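Course handout, Unit 4: Demonstration visit to the Prerkau hall

Instructor: Gudrun Voß. Lab hours and sign-ups: Chanida Sombatkul.

Read this before the discussion section. It covers what was shown in the February visit, what you should have in your notes, and what is due. If you missed the visit you still do the written part, using this handout and the recording log on the course page.

## 1. What the visit was for

Units 2 and 3 dealt with teleoperation, where a person drives a robot arm and the arm's motion is recorded. The Prerkau demonstration showed the other common route. A person does the task directly, holding a gripper in each hand, and no arm is involved during recording. The data is converted later for an arm with matching fingers.

Josefina Daza ran the first half (task setup and recording). Dirk Mühlbauer ran the second half (checking and converting). The project that uses the data is called Mokel, and the conversion software is called Drulier. You will see both names in the log.

## 2. The cup task

The demonstration task was short on purpose: pick up a cup, move it, set it down. One gripper takes the cup and the other is free to steady it or clear something out of the way. Most of you said afterward that it looked easy. Those who tried it found that you have to give up the small finger movements you normally use and turn your whole wrist instead.

Things to have in your notes:

- The operator works with both arms over the table and keeps both grippers in view.
- The cup is held from the side, with the pads against the wall of the cup.
- Each gripper carries a cube with printed square codes. The software finds the codes and works out where the gripper is and which way it is turned.
- A cube has codes on several faces so that at least one is likely to face a camera when the wrist turns. 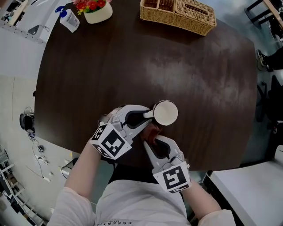

## 3. Cameras and viewpoints

Two kinds of viewpoint came up during the visit, and the homework asks you to compare them.

**Head view.** A camera worn on the head looks down at the table. It gives the layout of the task: where the cup is, where both hands are, what else is nearby. Its weak point is blocking. A hand or a forearm can cover the object at the moment of the grasp.

**Gripper view.** A camera on the gripper moves with the hand. It is close to the fingers, so it is good for the last part of a reach. It has a wide lens, and straight lines such as ceiling beams come out curved. When the wrist turns over, it may record the room and the operator and very little of the task.

That last case matters for cleanup. Dirk's advice was to keep these stretches in the file and mark them. If you cut them, the motion track has a gap and the conversion step has to guess.

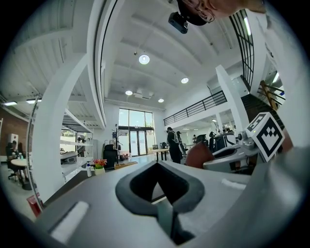 *Fig. 2. Gripper view, looking up toward the ceiling. Marker cube and padded finger at right, head-mounted camera on the cap brim at top.*

## 4. Numbers from the session log

| Item | Value |
|---|---|
| Recordings planned for the cup task | 400 |
| Recordings in the log, all tasks | 859 |
| Recordings set aside for your homework | 20 |
| Minutes allowed per operator before a break | 20 |

The break rule is Josefina's. Tired operators start to rush the set-down, and it shows in the data as a jump in speed at the end.

## 5. Questions raised on the day

*Why not track the fingers of a bare hand?* It can be done, but a human hand can do things a two-finger gripper can't. Using the gripper from the start keeps the recording within what the arm can repeat.

*What happens if no code is visible?* Drulier fills short gaps from the motion before and after. Long gaps are flagged and a person looks at them.

*Does the background matter?* Sieglinde Oltmanns, who teaches Unit 6, will come back to this. For now, note that a model trained in one room may do badly in another.

## 6. Homework

1. Download the homework set from the course page.
2. For each recording, note the moment the cup is grasped and the moment it is released.
3. Pick one recording where the two viewpoints disagree about the moment of the grasp. Explain in a paragraph which one you trust.
4. Read chapter 3 of the Lindemann reader, skipping the section on calibration.

Upload one PDF by 5 p.m. on the due date listed on the course page. Work in pairs is fine, with both names on the first page. Chanida can reset your login if the download fails.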